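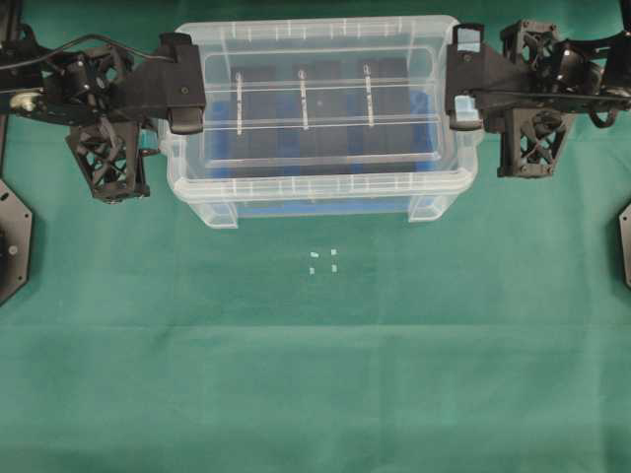
I finally measured the standby draw of the old Brinero receiver in the den. It pulls 8 watts with the front panel dark, day and night, which comes to just over 70 kWh a year. The power button only mutes the amplifier stage – the main transformer stays live. Berhanu Moges suggested a switched outlet, so I moved it to one in March. The presets survive 2 hours without power and then clear. I can live with that. The tuner section still drifts on the low end until it warms up.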